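We use cookies to remember your settings and to count visits. Accept | Manage choices

Istau or Simwood? Trying two grippers on a sorting job
Project report by Darmawan Santoso and Suryani Santoso

14 shares | 3 comments

Our question was small. The lab had been using Istau fingers on both arms, and the Simwood set had been sitting in a drawer because somebody decided it was better and should be saved for a real project. We wanted to know if it was better. The Simwood brochure says it handles "any everyday item." We had our doubts about that sentence before we started and we have more of them now.

Both sets are two-finger grippers and both bolt onto the same wrist. The Istau fingers are stiff and come to a narrow tip. The Simwood ones have a soft pad over a thin core, so they should bend a little around whatever they close on. They cost more. We were not told how much more, and the page in the lab binder that should say so is missing.

For the task we picked sorting plastic lids and trays into two bins, clear in one and blue in the other. We chose it for a dull reason, which is that we had the parts. It turned out to be a mean test, and we are glad we didn't go with foam blocks like the group before us. Shiny, see-through plastic is hard to grip and hard to see, and a lid lying flat on a table gives a finger almost nothing to get under.

Each gripper set got 35 tries. A try counted as good only if the piece ended up in the correct bin without a person touching it. We did not count "nearly." One earlier report in our course counts a drop next to the bin as a partial success, and we think that is how you get a nice chart and learn nothing.

The arms were run by the Esteban controller, with a person steering. We had planned to let the Femus vision software choose the grip points by itself, but it could not find the edges of the clear lids well enough to be worth using. It kept putting the edge where the glare was. We closed the blinds for one session and it got a little better, then we opened them again because everyone else in the lab complained.

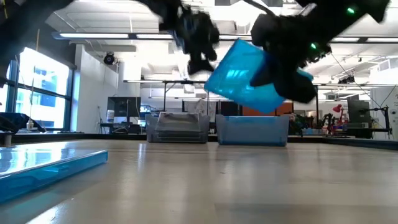 With the Istau fingers we got 18 good tries out of 35. With the Simwood fingers we got 21. That is a difference of 3, and we want to be careful here, because our first draft said the Simwood set "performed better" and our advisor circled it and wrote "did it?" in the margin. She was right to. Darmawan steered most of the Istau tries at the start of the project and most of the Simwood tries came later, when he had more practice. Three extra lids could easily be practice. If we had mixed the order of the tries we would know more, and we should have thought of that in the first week.

The failures were more useful than the totals. The Istau fingers mostly failed at the pickup. The tip slid along the top of the lid and pushed it away, sometimes right off the table. Once they had hold of a piece they kept it. The Simwood fingers were the other way around. They picked up more, but the soft pad let the piece swing, and a wide tray swinging from one corner is hard to line up with a bin. Of the 14 Simwood failures, 9 were pieces that had already been picked up and then got dropped or hung up on the rim. So the pad fixes one problem and hands you another one.

We also tried pressing a piece with one arm while the other one lifted its edge. This looked clever and took forever. Suryani got it to work a few times, but never quickly, and we left those tries out of the count. Moving both arms close together on the Esteban makes you nervous. There is a small delay between your hand and the arm, and you only notice it when the two grippers are nearly touching.

About that delay: the manual says you will not feel it. We felt it. We had no good way to measure it, so we can't put a number on it, and we would ask the next group to try before they blame the fingers for anything.

What we would tell the lab is to leave the Simwood set in use, since it is already paid for, and not to buy a second one on the strength of this report. A strip of rubber on the Istau tips might do the same job for very little money. We ran out of time in December before we could glue any on. Our tally sheets are in the gray folder by the sink, including the page with coffee on it, which is still readable if you hold it up to the light.

3 comments | Share this report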